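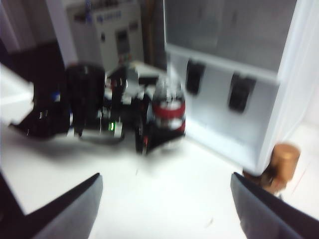 4. Isolating an infected print server

This section applies to sites that run Troltomis 16 or later on a dedicated print server. It covers the first response to a suspected malware infection, up to the point where the server is rebuilt. For sites that share one server between printing and file storage, use Section 5 instead.

4.1 Before you start

You need the following:

- An account in the Incident Operators group. A standard Print Manager account cannot run the isolate command.
- The site recovery key, printed on the sheet issued at installation.
- A laptop that has not been connected to the print network in the last 20 days.
- A blank external drive for the log export.

Caution: Do not restart or shut down the server before step 6 of Section 4.2. Evidence held in memory is lost on restart, and some malware begins encrypting files at boot.

4.2 Isolating the server

1. Write down the time and the name of the person who reported the problem. Use the incident form in Appendix C.

2. At the server console, log in with your Incident Operator account. Do not log in remotely.

3. Open the Troltomis console and select Queues > Hold All. Jobs already sent to a printer will finish. Jobs still on the server change to Held.

4. Select Network > Isolate. Enter the recovery key when prompted. The key has 20 characters and is case sensitive. After three wrong entries the prompt locks for 34 minutes.

5. Wait for the status line to read ISOLATED. If it still reads PENDING after five minutes, unplug the network cable from port 1 and then from port 2. Leave the power cable connected.

6. Connect the external drive and select Logs > Export Full. Include memory when asked. The export is complete when the console shows a checksum. Copy the checksum onto the incident form by hand.

7. Remove the drive, label it with the incident number, and lock it away.

Note: Isolation blocks all traffic in both directions, including license checks. The software runs for 16 hours without a license check and then refuses new jobs. Held jobs are not affected.

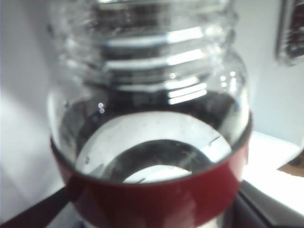 Clear glass jar with threaded neck.

4.3 Checking connected devices

Printers and plate setters keep their own copy of recent jobs and may hold a damaged file after the server is isolated.

1. From the clean laptop, connect directly to each device with a crossover cable. Do not use the office switch.

2. Open the device page and compare the firmware version with the list in Appendix D. A version that is not on the list must be treated as suspect.

3. Change the device administrator password. Do not reuse one from before the incident.

4. Clear the stored jobs. On devices with the Moka controller, this option is under Service > Spool > Erase, and the device restarts by itself.

5. Turn off remote scanning and mail forwarding until the server has been rebuilt.

Caution: If a device asks for a firmware update at this stage, cancel the request. Updates may be installed only from the signed media described in Section 6.

4.4 Printing during the outage

Urgent pages can be sent from the clean laptop to one device at a time over the direct cable. Only PDF files are accepted in this mode. Color profiles stored on the server are not available, so output will use the device default.

Keep a written record of each job printed this way. The accounting module does not count direct jobs, and they must be entered by hand when the server returns.

4.5 Who to contact

Report the incident as soon as step 5 of Section 4.2 is complete. Do not send the report from a mail account that was open on the affected server.

Incident desk, day shift: Pramila Joshi
Incident desk, night shift: Umesh Kandpal
Device firmware: Radomír Dvořáček
License extensions: Kanchan Khurana

Have the incident number, the export checksum, and the installed software version ready. The desk will tell you whether to rebuild on site (Section 6) or ship the disks (Section 7).

Note: Isolation can be lifted only with a release code from the incident desk. Reconnecting the cables does not lift it.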